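Desktop computer case (tower)

Print this article | E-mail this article

A desktop computer case, also called a tower or chassis, is the enclosure that holds the main parts of a personal computer. It supports the motherboard, power supply and drives, keeps dust and fingers away from them, and directs air across the parts that get warm. Towers are made to stand upright in use. For repair or teardown they are usually laid on one side, so that the motherboard lies flat and parts can be lifted straight out.

Construction

Most towers combine a folded sheet-metal chassis with a separate outer shell. The chassis is steel in nearly all low-cost models. Slots and holes stamped into the metal save weight, let air through and give the panels something to catch on. The front bezel is normally plastic and snaps or screws into place. Side panels slide or hinge off, and many have a recessed grip molded or pressed into them.

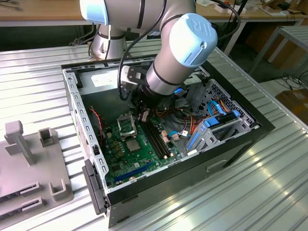
Tower with the side open, processor and raised socket bracket visible.

Processor and socket

The processor sits in a socket on the motherboard. In the land grid array type, a hinged metal bracket presses the chip down against a bed of fine contacts. A lever beside the socket holds the bracket closed. With the lever released and the bracket up, the chip can be taken out by its edges. The contacts left exposed bend very easily, and a bent contact can make a board useless. Repair manuals therefore call for a plastic cover over any socket that will stay empty.

Memory slots are placed close to the socket to keep the wiring short. Each slot has a latch at one or both ends. Expansion slots are set nearer the rear lower corner of the board, in line with openings in the back of the case. Makers often color the long slot meant for a graphics card so that it stands out from the others.

Drives and power supply

The power supply is a closed metal box at the top or bottom rear of the tower. Its label lists the output of each voltage line. By long custom, yellow wires carry 12 volts, red wires 5 volts and orange wires 3.3 volts, with black used for ground. 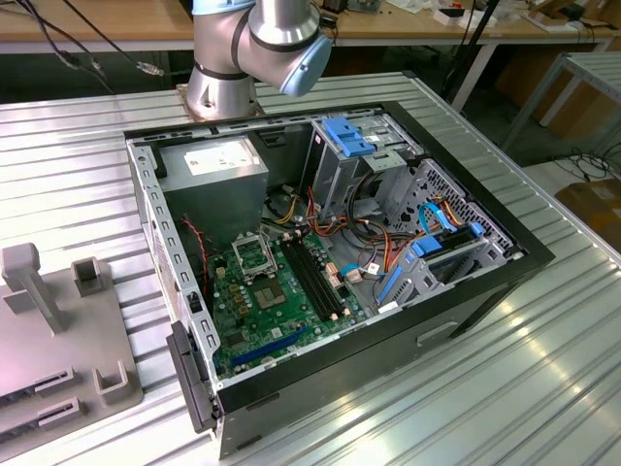

Vol. 14, p. 86

Hard drives are held in a metal cage or bay. Older cases use screws on both sides of the drive. Many office models use plastic rails or trays instead, often in blue or green, the colors commonly given to parts that can be handled without tools. Data cables run separately from power cables and are thinner.

Teardown

The usual order is cables, drives, memory, processor and power supply, with the motherboard last. The machine is unplugged first and the power button held down to drain what charge is left. Abenezer Habte's handbook for the Kirneck repair school, revised in January, allows 60 minutes for a beginner to strip a tower and 12 for an experienced worker. Screws are sorted by thread as they come out. Coarse and fine threads are both found in the same case, and a screw forced into the wrong hole will strip it.

Last updated 22/08/2018

Related articles
Beyene drive rail
Expansion slot
Lomum case layout
Motherboard
Power supply unit
Zevada tool-free latch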